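Questions we are asked about the shared kitchen

Plinano House, ground floor. Last changed Thu 25 July.

These answers are for everyone who cooks, washes up or puts away in our kitchen. I wrote them from the questions that come to my email and from the notes left on the fridge. If your question is missing, please write to me and I will add it. Wumpini Essien, kitchen list

Where do the bowls go after washing?

On the counter, beside the cutting board, one inside the other. Please do not put them in the high cupboard. Mafalda Rebelo cannot reach it, and also the door does not close well since October.

Before you stack a bowl, look inside it and feel with your finger. If it is still greasy, it goes back to the sink. A greasy bowl makes the bottom of the next one greasy too, and then we must wash both.

May I mix bowls of different kinds in one stack?

Yes, if they sit well. The plain white ones fit into most of the others. If the stack rocks when you touch it, take the top one off and try another order. Heavy and wide go to the bottom.

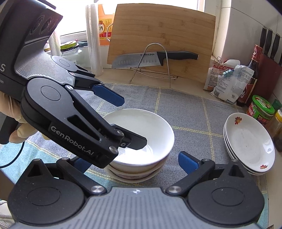 The plates make their own pile, to the right of the bowls. Never put plates on top of bowls, even for five minutes while you wipe. We lost two good plates in this way, and the person who did it was me.

Do the plates with flowers belong to somebody?

They came with Ayuba Baidoo when he moved in and he gave them to the house. Everybody may use them. He asks only that you don't scrub the flowers with the green side of the sponge, as the colour comes off little by little. Use the soft side, please.

What is the checked cloth on the counter for? May I take it away?

Please leave it. The counter under it is hard, and a bowl put down quickly on a hard counter gets a chip. The grey one with the yellow lines is the one we like best now, because crumbs are easy to see on it.

Wipe it after each cooking. On Sunday whoever has the kitchen turn lifts everything off, shakes the cloth outside and wipes under it as well. If you spill oil, don't wait for Sunday.

Somebody asked if the bowls must follow the yellow lines. No, there is no such rule. I think it looks neat, but it is only my taste.

How do I dry the cutting board?

Standing up, against the wall behind the bowls. If you lay a bamboo board down when it is wet, the water stays under it and it smells after a few days. Rinse both faces, even when you have used only one, otherwise it can bend. No dishwasher for the board, and please don't leave it to soak.

Raw meat and fish are not cut on this board. The plastic one for meat is in the drawer under the oven.

And the knife?

The knife goes back in the wire stand in front of the board. Wash it by hand, dry it with a towel and put it back straight away. Don't leave it in the sink under the water, where the next person puts in a hand and does not see it.

Roscoe Tran sharpens the knives of the house. If a knife is dull, leave a note for him. Please do not try with the bottom of a mug, he gets upset.

May I use the cooking wine?

Yes. The cooking wine, the oil, the salt and the sugar are shared, and we buy them from the house box. The big orange jug is for everyday cooking. When you use the last of something, write it on the list on the fridge the same day.

It is salted, as most cooking wine is, so put less salt in your dish than you are used to. It is not for drinking.

Where are the bags?

The roll of clear bags stands at the window. Tear along the line and stand the roll up again. The bags are for food. For rubbish there are other bags, under the sink.

What do we do with empty jars?

We keep the good ones with a screw lid, up to one shelf. The order is like this: rinse, wash with hot water and soap, let the lid and the jar dry apart, and only then close. If you close it too early, you will see small drops on the inside of the glass, and after some time it smells like a cellar. A jar with drops must be opened again and dried.

The labels are the hard part. Fill the jar with warm water, stand it in a pot of warm water for half an hour, and most labels slide off. For the glue which stays, rub with a little cooking oil and baking soda, then wash again. Bits of paper on the lid come off with a fingernail when they are wet.

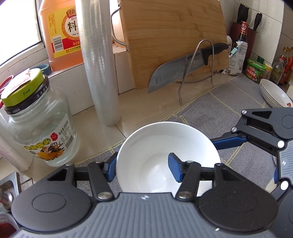
The yellow peach jar at the left end of the counter, and the big jug of cooking wine on the sill behind it.

If you like the label, you may leave it on. But then put a piece of tape on the jar and write what is inside. Ebenezer Owusu once took a jar of flour for icing sugar, and we all had to eat the result.

May I take a jar home or use one for my lunch?

One or two, yes, with pleasure. For more, please ask first, as we use them in October for chutney.

Can I leave an empty bowl out if I am going to use it again soon?

If you come back in the same hour, it can stay on the cloth. Put it in the middle and not near the edge. After that hour anybody may wash it and put it in the stack, and you should not be angry about it.

I broke something. What now?

Pick up the big pieces with gloves, then sweep, then wipe the floor with wet paper. Wrap the pieces in newspaper before you put them in the bin. Write on the fridge list what it was. You do not have to pay for one bowl or one plate. If it is the whole pile, we will talk.

May I bring my own dishes?

Of course, but the shelf is small. Please put your name under them with nail polish or a marker for glass. Dishes with no name are treated as dishes of the house.

Who do I ask when this page does not help?

For knives, Roscoe. For the shopping and the house box, Mafalda. For all the rest, me.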